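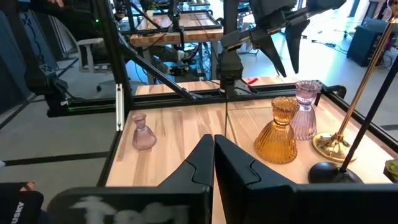 Home | Workshop | Tips | Archive

Storing and testing old radio tubes
07/11/2021, by the Manudwood bench

If you've been lucky enough to bring home a box of old vacuum tubes, please don't plug them all in that same evening! Wipe the glass with a dry, soft cloth and stay well clear of the printed numbers – they rub off at a touch, and then you're left guessing. Look at the silvery patch inside the glass. If it has turned milky white, air has got in and the tube is done for.

I keep mine in egg cartons, pins down, with the type penciled on the lid (I had 55 in one drawer last January, all rolling about, and never again). Bent pins can be coaxed straight with a pin straightener, slowly, a little at a time.

Comments

flirklow: Egg cartons! Mine have been in socks for years.

tube_attic: Does the white patch mean the same on the tiny ones?

Manudwood: Yes, just the same – use a good lamp.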